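Notebook, 17/04/2025 – film subtitles, Feneck print

Finished timing reel two of Jukgate and I'm so happy with it! The star's big comeback scene plays beautifully now that the lines land on her pauses.
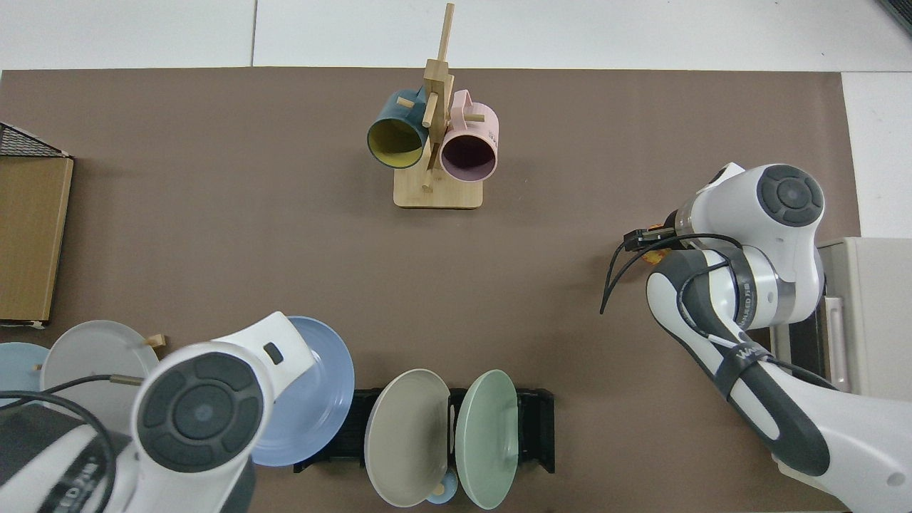
Kamlesh Grewal
Subtitle editor, Watine

Count stands at 657 lines for the reel, 2,965 for the whole film. I'd set a ceiling of 3,000, so we're under it – just. The song in the wedding sequence still needs a second pass (the rhymes are lovely in Hindi and flat in mine).

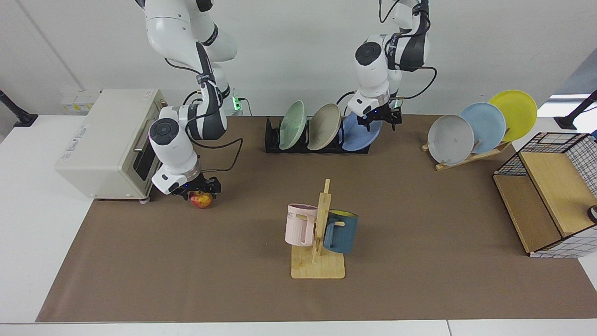 Hollis wants the festival cut by August, with the song lyrics in italics. Left to check: 70 lines where two actors talk over each other. Starting with the courtroom ones tomorrow, can't wait.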